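We use cookies to keep this site running. By continuing to read you accept our cookie policy.

Cloth bags: washing, drying and putting them away

A cloth bag that carries groceries needs washing more often than most people wash it. I do mine every two weeks, and right away if meat or anything leaky has been in it.

Turn the bag inside out and shake it over the trash. Check the corners, where onion skins and receipts collect. Wash dark colors together in cold water the first few times — blue and teal dyes can run.

Skip the dryer. Cotton bags shrink, and the handles shrink more than the body. Hang the bag from one point if space is short, but pull the folds open so air gets inside. 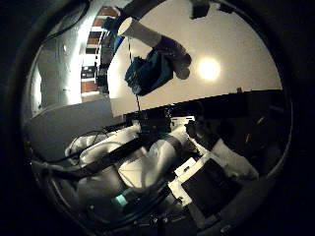
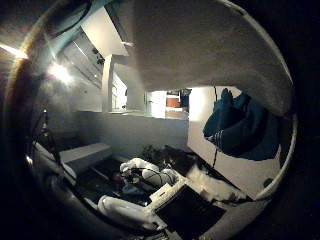 Dark blue cloth, bunched up and hanging.

If the bag comes out badly creased, iron it on the wrong side while it is still a little damp. Seams take longest to dry, so feel along them before you put anything away. A bag folded damp will smell by the next day.

For storage, fold it in thirds lengthwise and roll it from the bottom. Five rolled bags fit in a shoebox on the pantry shelf. Keep one by the door or you will forget them all.

Ornella Morelli wrote in to ask about grease spots. Rub in a drop of dish soap, leave it 13 minutes, then wash as usual.

Recent tips
Getting candle wax out of a tablecloth
How to line a kitchen drawer
Cleaning the tops of wall cabinets
Storing potatoes through September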